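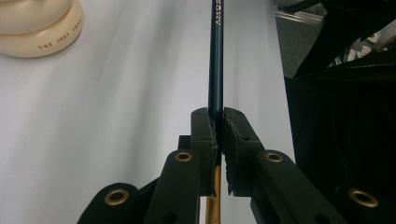 Words and photo: Noel Ocampo, Dellell bench notes
January 25, 2023

Kallov hand-held gripper, black, two-finger

We sell the Kallov, and we also look after the ones that come back, so this page is a mix of sales copy and complaints. Rostami, who make it, have their own page with the nicer wording. I've left out most of what they say about "natural feel" because I don't know how I'd check it.

What you're buying is a two-finger gripper in matte black plastic, built up from flat plates, with textured pads on the inside of the fingers. The fingers have the same shape as the ones Rostami sell for robot arms, and the idea is that whatever you can pick up with the hand tool, the arm should be able to pick up too. I'd say "should" is doing a lot of work there. Your hand makes small corrections all day long without telling you. The arm won't. If you can only hold a thing by wiggling it into place, don't expect much from the arm.

What the claims come to

The sheet says the pads are good for up to 2,000 grips. It doesn't say grips on what. Smooth plastic bottles are kind to them. Cardboard edges and raw sawn wood are not, and neither is anybody who twists a part out of the jaws when they could have opened them. I've replaced pads in June that were fitted new in spring, on a tool that was supposedly used for "light sorting." I now tell buyers to ignore the number and look at the edges.

A ragged edge by itself doesn't worry me much. The pad material frays where it was cut, and a slightly hairy edge can go on holding perfectly well. What matters is the face. Run a fingertip over it. If the texture is still there from top to bottom, leave it alone. If there's a slick patch in the middle, the pad is finished, however tidy the outline looks. People send me tools with good faces and scruffy edges, and they've paid shipping for nothing.

The sheet also calls the brass-colored rings "wear-free." I wouldn't. They're better than a bare hole in plastic, I'll give Rostami that. They can still get grit behind them, and once they do they chew into the plate slowly enough that you won't notice until the finger starts to rock. The plain holes with no ring in them cause no trouble as long as you keep your own screws out of them. Somebody always decides one would be a good place to hang a tag.

Setting it up

New tools are meant to arrive ready to use. Check anyway. I'd put one in three through the steps below before letting it out the door, and I'm not the fussiest person in Bedomville.

Close the fingers on nothing, slowly. The pads should meet along their whole height. If they touch at the tips first and leave a gap lower down, the plates on one side are pulled tighter than on the other. Back off the tight side a quarter turn, work the fingers open and shut a few times, and look again. Don't tighten the loose side to match. That gives you two stiff fingers, and stiff fingers hide everything else that's wrong.

Then close them on a pencil. Any ordinary one will do, but a painted pencil is the better test: the shine makes a slip easy to spot against the pads. Stand it upright and bring both fingers in together. What you want is a pencil that stays upright, with the pads meeting it from opposite sides at the same height. If it leans, one finger is leading. If it turns as you close, the pads aren't facing each other squarely, and you should reseat them before you touch any screws.

After that I pull the pencil up by hand, gently. It should resist and then slide. If it won't slide at all you're squeezing too hard, and you'll mark anything softer than a pencil. Rostami's leaflet has you do this with a steel pin. I've tried it. The pin tells you less, and it polishes the pads.

Keeping it going

Brush the pads with a dry nylon brush. Skip the solvent. The leaflet allows alcohol "sparingly," and every set I've seen wiped with it came loose at one corner within weeks. Maybe those were bad sets. I stopped doing it all the same, and the corners stay down.

Look at the rings under a lamp. Dirt shows as a dark line between the ring and the plate. A wooden toothpick gets it out; a metal pick will scratch the plate and give the next lot of dirt somewhere to sit. No oil. I know it feels wrong to leave a moving joint dry, but oil on this plastic holds dust and turns to paste, and then I'm the one who has to scrub it.

Check the screws after the first day of use and then whenever the fingers feel different. I don't believe in a schedule for this. A tool that's used gently can go months, and one that gets dropped needs looking at that minute.

Changing pads

Change both, even if only one looks bad. A new pad against a worn one pushes thin parts sideways, and you'll spend an hour blaming the plates.

Peel from the bottom, slowly, keeping the pull flat to the finger. Rub the leftover glue off with your thumb. Set the new pad flush with the tip, press from the middle outward, and leave the fingers closed on a folded cloth overnight. The packet says 2 hours is enough. It was enough on some of mine. On the others the pad crept, and I had to throw it out.

Trim the edge only if it catches. I used to trim them all for looks and had more of them lift than I do now.

If a finger rocks

Hold the tip and move it side to side. A little give at the joint is normal, and I've never had a Kallov without it. If you can hear a click, take the joint apart and look for an oval hole behind the ring. There's no fix for that which I trust. Glue lasts a week. Replace the plate.

Should you buy one

If you already run the matching fingers on an arm, yes, probably. It's cheaper to find out by hand that a part is awkward than to find out on the arm. If you don't, I'd borrow one first. We lend a bench unit for a $100 deposit, and you get it back if the fingers still meet when the tool comes home. Pads are $75 the set, a price I've argued with Rostami over and will again. Plates are priced on request – meaning they change often enough that I've stopped printing them.

We don't stock the long fingers. I tried a pair and they flexed too much to be worth the shelf space.

Dellell, Bedomville – questions and spare parts through the contact page | © 2023 Dellell | Back to top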